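The Laundry League

Last updated: August

The robot is called Skuletti and it has been trying to fold the same pillowcase since four in the afternoon. It is now ten to six. Agnes Gunn, who has taught the after-school robotics club at Vilgate for longer than she will put in writing, is eating crackers out of the box and watching it with the expression of a woman at a school recital.

"It's doing better than my husband," she says, and then, after the pillowcase slides off the table, "Well. It's doing the same as my husband."

Most high school robotics clubs build something that drives fast, throws a ball or shoves another club's machine out of a ring. Vilgate did all of that for years and has the trophies to show for it, in a cabinet with a cracked door behind the boiler room. Then two seasons ago Gunn came back from summer break and told her students they were going to do laundry. Three quit. The rest, a club of 30 that includes a tuba player, most of the cross-country team and one boy who says he was looking for the chess room, stayed to argue about it and are still arguing.

The competition they enter is called Wondum, and you have not heard of it. The rules fit on both sides of one sheet of paper. A team's machine gets a pile of ordinary household cloth and has to leave it folded, and a judge with a clipboard and a ruler goes over the result. There is no ring and no buzzer. Last year's final went on so long that the snack bar closed and the judges sent out for sandwiches. The winning team folded four towels. People stood up and cheered.

Folding is hard for machines for reasons that anyone who has wrestled with a fitted sheet will grasp at once. A metal block is the same shape on Tuesday's table as it was on the last one, if you will forgive me for bringing up blocks. A shirt is a different shape every time you let go of it. It has an inside that wants to be an outside. It hides its own sleeves. You can write a program that says "pick up the corner," and the robot will do exactly that, provided someone has told it which of the eleven pointy bits it can see is a corner and which are just the shirt being a shirt.

So the students gave up on writing that program. What they do now is show the machine how it's done, again and again, by folding things themselves with a pair of hand-held grippers that stand in for its fingers. A camera on the gripper watches the cloth, the recordings go into a shared drive, and the software (which the club named Kudo, after a long vote and one recount) tries to work out what all the good folds had in common. This takes a lot of folds. It also takes a lot of places to fold in, because a robot that has only ever met cloth on a lab bench goes to pieces when it meets a bed.

Which is how the homework started. Students sign out a kit and take it home for the weekend. They fold on kitchen counters, on couches, on ironing boards. Parents who spent years asking for help with the laundry have found it arriving all at once, very slowly, with equipment. One mother told me her daughter had spent an entire evening on a single hooded sweatshirt and would not let anyone else touch it. Another asked Gunn, at a conference that was meant to be about chemistry, whether the club might take an interest in dishes.

Beds turn out to be the worst of it. Bedrooms have bad light, patterned sheets and mattresses that give when you lean on them. "A table just sits there," one of the cross-country runners explained to me, in the tone of someone who has been personally let down by a mattress.

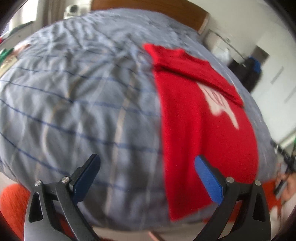 The pattern question split the club for most of a winter. One camp wanted plain sheets only, on the grounds that Kudo had enough to worry about without deciding whether a stripe was a fold. The other camp said that real people own stripes. They held a debate, with slides. The stripes people won, and for the next month Kudo's scores were dreadful, and the plain-sheet people were unbearable at lunch.

Then the scores came up again. By spring the machine had 81 T-shirts on its record that the club's own judge, a sophomore with a borrowed ruler and no mercy, had passed as folded. She does not pass many. She once failed Gunn.

The style of the fold is its own sore subject. Everybody's family does it differently, and everybody's family is right. Some students fold in thirds. Some do the sleeves first, and a few roll, a practice the club has now banned after a vote that Gunn describes as ugly. For a while Kudo had learned a bit from each household and produced a sort of compromise shirt, with one sleeve tucked in and the other waving.

I asked Gunn what she wants her students to get out of all this, expecting something about engineering careers. She thought about it while Skuletti reached for the pillowcase, missed, and closed its fingers with great care on the edge of her sleeve.

"Patience, I suppose," she said, tugging herself loose. "And I'd like them to go off to college knowing how to fold a shirt. You'd be amazed how many of them came in here and didn't."

At five past six the tuba player put the pillowcase back on the table and smoothed it flat, then remembered that smoothing was against the rules and rumpled it up again. Skuletti started over. Gunn offered me a cracker.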